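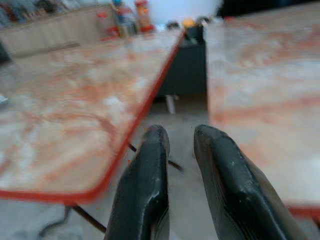
Mai, Werkstattbuch Cinari, Eintrag nach dem Mittagessen. Der Arm ist heute zum zweiten Mal ohne Auftrag losgefahren, und ich schreibe es auf, solange ich noch sauer genug bin, um genau zu sein. Ablauf: Greifer leer, Programm steht auf Pause, Siyabonga bestätigt am Panel die Störung vom Vormittag, und statt brav zu warten, holt der Arm die unterbrochene Bewegung nach. Mit vollem Tempo. Im Bild der Handgelenkkamera ist die Maserung der linken Tischplatte nur noch Schliere, und zwischen den beiden marmorierten Tischen mit der roten Kante bleibt ein schmaler Spalt, in den die Finger auf keinen Fall hineingehören. Gegriffen haben sie dort nichts, es lag ja auch nichts an.

Not-Halt hat Nobuhle gedrückt. Kein Schaden an Mensch oder Tisch. Mein Kaffee zählt laut Vorschrift nicht als Sachschaden.

Was wir wissen:
Das Quittieren löscht den Fehler, aber nicht den Bewegungspuffer. Im Log von Dalau (das ist unsere Ablaufsteuerung, für alle, die nach dem Sommer dazukommen) standen nach der Quittierung noch 29 Bahnpunkte. Die hat er abgearbeitet, pflichtbewusst wie selten. Die reduzierte Geschwindigkeit galt nicht mehr, sie wird beim Quittieren auf den Wert aus dem Rezept zurückgesetzt. Im Rezept stehen 800 mm/s. Eingetragen von mir, im März, »vorläufig«.

Was wir nicht wissen:
Warum es beim ersten Mal gestern Abend niemand im Log gefunden hat. Vermutung: Uhr am Steuerrechner geht falsch, wir haben in der falschen Stunde gesucht. Siyabonga prüft.

Gemacht:
Puffer wird jetzt bei jedem Halt verworfen, egal wer ihn auslöst. Danach muss neu geplant werden, das kostet Zeit, die Zeit haben wir.
Tempo im Rezept runter auf Einrichtbetrieb, bis Coetzee die neue Freigabe geschickt hat.
Freigabe der Bewegung nur noch mit Zustimmtaster. Ja, auch wenn man »nur schnell« quittiert. Gerade dann.

Test um 15:20: Halt mitten in der Fahrt, quittiert, Arm bleibt stehen. Noch einmal aus der anderen Richtung, bleibt stehen. Nobuhle wollte es ein drittes Mal sehen und hatte die Hand dabei am Pilz – verständlich.

Offen:
Meldung an Grellholm schreiben, die haben dieselbe Version und vermutlich dieselbe Überraschung vor sich. Im Handbuch steht zum Puffer übrigens ein Satz, und zwar im Kapitel Reinigung.
Fingerbeläge ansehen, ob der helle Kratzer links alt ist. Siyabonga sagt alt, ich habe kein Vergleichsfoto.
Uhr stellen.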